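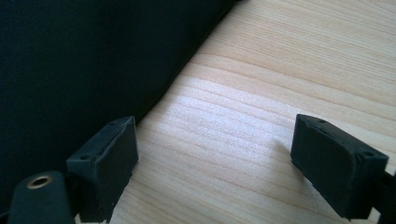 Getting marks off a wood table (what works at my house)

We bought our table secondhand in Plestmont the year we moved, and it has been through homework, two birthday fondues and one very enthusiastic puppy. I'm not a furniture person! But I get asked about it a lot, so I've typed up what I do, mostly for my neighbor Seul-gi Wang, who keeps losing the sticky note I wrote it on.

White rings
These are usually moisture sitting in the finish, and they're easier than they look. Leave the table alone overnight first, since some of them fade by breakfast. If it's still there, rub in a little petroleum jelly, go to bed again, and wipe it off in the morning. For stubborn ones I lay a dry cotton dish towel over the spot and press with a warm iron (no steam!) for a few seconds at a time, peeking every time I lift it. Go slow. I once wandered off to answer the door and, well, there's a fruit bowl on that part now.

Sticky spots
Warm water, one drop of dish soap, a cloth you've wrung out until your hands hurt. Wipe with the grain and dry it right away. For sticker gunk I use a dab of cooking oil, wait ten minutes and roll it off with my thumb. Then soap again, or you've just swapped one greasy patch for another.

Crayon
Plastic scraper, or an old library card held nearly flat. Whatever is left comes up with a soft cloth and a bit of mineral spirits. Open a window and try it underneath the table first.

Little dents
Only on bare or oiled wood, please, not on a shiny varnish. Put a damp cloth over the dent and touch it with the tip of the iron. The wood swells back up a bit. Mine took 6 tries and you can still find it if you know where to look, but only I know where to look.

Oiling
I do ours every November, before the heat comes on and dries everything out. Thin coat, wait 20 minutes, wipe off every bit you can. Too much oil stays tacky for days and collects dog hair like you wouldn't believe (ask me how I know). Spread the oily rags out flat outside to dry, well away from the house, and don't ever ball them up in the trash. They can heat up and catch fire all on their own.

Next time I'll do chair legs, the wobbly kind.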